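Sorting salvaged boards and solenoids – trays or drawers?
Workshop & Storage > Small parts

sillside_ismael
10 July 2020
I have a pile of parts out of old door lock units and want to get them sorted before I forget what came from where. Mostly round red boards, small solenoids and short cables with connectors on the ends. I've gone to plastic trays for the sorted stuff and steel pans lined with white paper for whatever I'm still looking at.
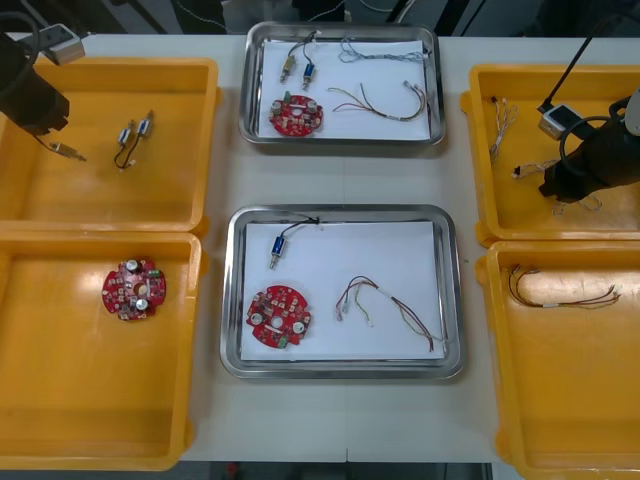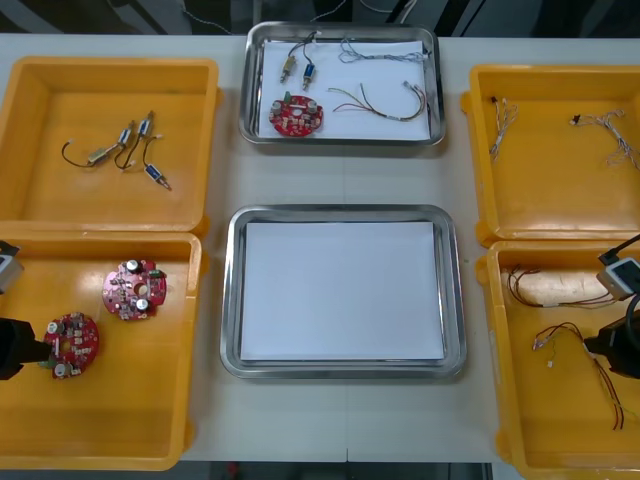
The question is what comes after the trays. I have 235 units to get through by the end of July and the bench won't hold that. Do you keep solenoids with solenoids, or keep each set together with its board?

Azra V
By type. If you ever need a solenoid you want to open one drawer, and a board that fails takes its whole set out of use if you store them as sets.

guthrie_bench
Disagree. If the coils are different voltages and someone mixes them up, you'll be sitting there with a meter for an evening. I did sets in zip bags, board and solenoids together, with the unit number on the bag.

Azra V
You can label by voltage and still sort by type. I use 13 drawers in a Mellow cabinet, one value per drawer. Bags slide around and the leads catch on everything.

sillside_ismael
Voltage isn't printed on all of mine. I've been going by resistance. Two readings so far and they're well apart, so I think there are only two kinds, but I'm only 8 units in.

siirin
Don't sort by body color in that case. I had blue ones from two suppliers that measured differently. Measure each one and put a bit of tape on the lead.

Also, do you have anything under the boards? Bare plastic trays can build up static, especially in dry weather. I'd put them on a grounded mat or use the pink foam.

guthrie_bench
For salvaged lock boards I wouldn't lose sleep over static. They've been in a door for years.

siirin
In an enclosure, with the wiring attached. Loose in a tray is different. A mat is cheap.

Innes J
I like the paper. Small screws show up on it, and you can write on it. I put the date and the unit number in the corner and fold the sheet into the bag when I'm done.

On the leads – twist each pair together before you store them. Three turns is enough. Untwisted ones knot up as soon as you move the box.

Azra V
Agree on twisting. Don't wrap them tight around the coil though, the wire breaks right where it comes out.

sillside_ismael
OK, I'll try types in drawers, with tape on the leads for the reading. Boards will go in separate bags with the unit number. Does anyone know if the Elteck dividers fit the shallow Mellow drawers, or do they need trimming?

Azra V
They need trimming on the short side. Scissors will do it.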